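Ticket 1040: Dawber local history archive, pub pages showing wrong opening years
Status: Resolved
Opened by: Vratislav Koubek
Component: Galtum catalog, licensed premises records

Initial report

The page for the Stestgate Arms gives its opening year as 2000. The house was already trading in the Victorian period and is on the first town plan. The year 2000 is when the building was last refitted, according to the notes field on the same record. I checked a few other pubs on the Tedthorpe side and the same thing has happened to them. The printed gazetteer has the right years, so the error is only on the website.

Steps to reproduce

1. Open the licensed premises index.
2. Filter by parish: Tedthorpe.
3. Open any house that has changed its name at least once.
4. Compare "Opened" with the first line of the licensee list.

Expected: "Opened" matches the earliest license.
Found: "Opened" matches the most recent dated event on the record.

Support reply

Confirmed on our side. Can you tell us whether records with only one name are affected? The Drovers and the Malt Shovel both look fine to us.

Reply from V. Koubek

Single-name houses are fine. It is only the ones with a former name. The Stestgate Arms was the Wool Pack before it was the Arms, and the Wool Pack entry was merged into it this month. I think the merge is where it goes wrong.

Support notes

Went through the December merge log. 23 records were merged from the old taproom and beerhouse list. In each case the import kept the "Opened" value from the second record and dropped the first. Where the second record had no opening year, Galtum filled it from the latest event. For the Stestgate Arms that was the refit.

Tried re-running the merge on a test copy with the record order swapped. Opening years came out right, but the former names were lost, so we did not use this on the live site.
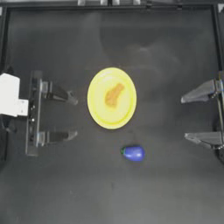 Second attempt: left the merged records as they are and wrote the earliest license year back into "Opened" from the licensee list. Former names kept. Licensee lists unchanged. Ran it on the test copy, then on live on 2025-12-25.

2 records could not be fixed this way. The Lamp beerhouse and the Railway Tap have no licensee list before they were rebuilt, so there is no earlier year to copy. Both now show "Opened: not known" until someone can check the rate books.

Reply from V. Koubek

Stestgate Arms is right now and so are the others I had on my list. I have the rate books for the Railway Tap at home and will send the year. The Lamp may take longer. The brewery deeds are the only place I would expect to find it.

One more thing: the name search still does not find the Wool Pack unless you type it as one word.

Support reply

The search problem is separate, please open a new ticket for it. Closing this one. Send the Railway Tap year to the catalog inbox with the page reference and we will add it by hand.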